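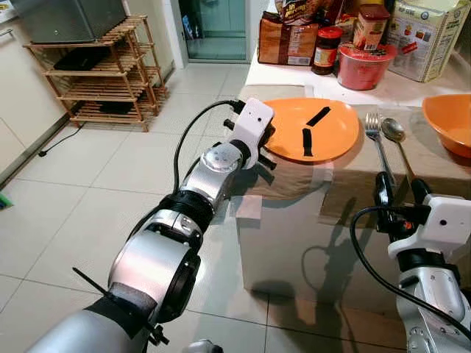
The rent for the ferry at Nudton was one plate of eels a year, and for most of three centuries the people who owed it did their best not to pay. The charter is quite clear. Whoever held the crossing over the Lobo was to carry the abbot's men free of charge, keep two boats sound, and on the first day of January bring to the abbey kitchen "a plate of eels, the plate to be given back." An orange plate on a table with a light tan cloth over it, in a kitchen with a white-tiled floor, would have struck the monks as wild luxury, and they would never have given it back. Theirs were wooden, to judge by the inventory, and the inventory was drawn up by a clerk who had been asked to find silver and was plainly in a mood about it.

The abbey is gone now, apart from a length of wall that holds up the parking lot of the garden center. The ferry is gone too. What survives is the paperwork, a great deal of it, kept in the county record office in boxes that shed a brown dust onto your trousers. I went in looking for an afternoon's reading on the eels. I came out several weeks later with a bad neck and strong opinions about a family I had never heard of.

The family lived at Zurnell, a mile upstream, in a house that called itself a hall long before it had one. They came into the ferry along with 481 acres of land, much of it underwater for a third of the year. The grant says it was a reward for "good service in the north." It does not say what the service was. Later generations decided it must have been a battle, and one of them had a battle painted over the dining room fireplace, with himself in it, although by then it had been over for two hundred years. An earlier entry in the royal accounts suggests the good service was the loan of some horses. It also suggests that not all of the horses came home.

For a while the arrangement worked. The family carried the abbot's men, and the eels arrived. Then there is a year when the cellarer writes "eels, few," and the next year "eels, small," and after that "the plate only." I have read that line many times and am still very fond of it. Somebody walked a mile downriver in January with an empty plate, handed it over, and presumably stood there waiting to get it back.

The abbey sued. The family replied that the charter asked for a plate of eels but did not say how many eels made a plate, and that none was a number like any other. The case went to the county court, then to a higher court, then back to the county court, where the papers had been lost. It lasted 45 years. By the end of it every person who had been present at the start was dead, and the abbey's lawyer had bought a vineyard.

We use cookies to remember your preferences and to measure how our pages are read. By continuing to use this site you accept our cookie policy. Manage settings / Accept

When the abbeys were broken up, the rent passed to the Crown, which had no particular wish for eels. A royal surveyor turned up in Nudton, measured everything that would stay still, and put the value of the annual plate at 40 pence. The family at Zurnell, having spent a fortune avoiding the delivery of fish, now discovered a deep attachment to the old custom and demanded to be allowed to pay in eels. They were told to pay in money. They sent eels anyway, by cart, in June. The reply from the Exchequer is short, and the ink has gone through the paper in two places.

Whatever you think of the tenants, the ferry itself earned its keep. It was the only dry way over the Lobo between the mill and the sea, and the tolls were set by custom so old that it could be altered whenever it suited. Sheep paid by the score. A corpse paid double, on the grounds that it could not help with the rope. A bride went free if she was marrying toward the Zurnell side and paid full fare going the other way, and the parish registers show what you would expect: a steady drift of young women westward, along with their furniture.

The local history books, of which there are two, both tell you that the ferry was sunk by a storm with a bishop aboard. I would love it to be true. The bishop in question was in another county that night complaining about his supper, in a letter you can read on request at the desk. A boat did go down, but it was carrying turnips.

The end came by way of a bridge. Avano, a firm of shippers from down the coast, wanted to get its wagons to the mill without waiting for a man to finish his breakfast, and in the spring it offered the family 500 pounds for the rights to the crossing. The family asked for more. Avano built its bridge a short walk upstream, where the charter did not reach, and the following year the ferry took in less than the cost of its own tar. The rights were finally sold to Avano for nothing, in exchange for a promise that the family might cross the bridge free forever. The bridge has been rebuilt since, by the county, and is free to everyone.

As for the plate, it appears one last time in the house sale at Zurnell, lot unnumbered, between a cracked basin and a quantity of rope. "Old plate, wood, said to be the abbey's." It went with the rope. The sale book gives a price for the pair but not a buyer, and the page after it has been cut out with what looks like a very good pair of scissors.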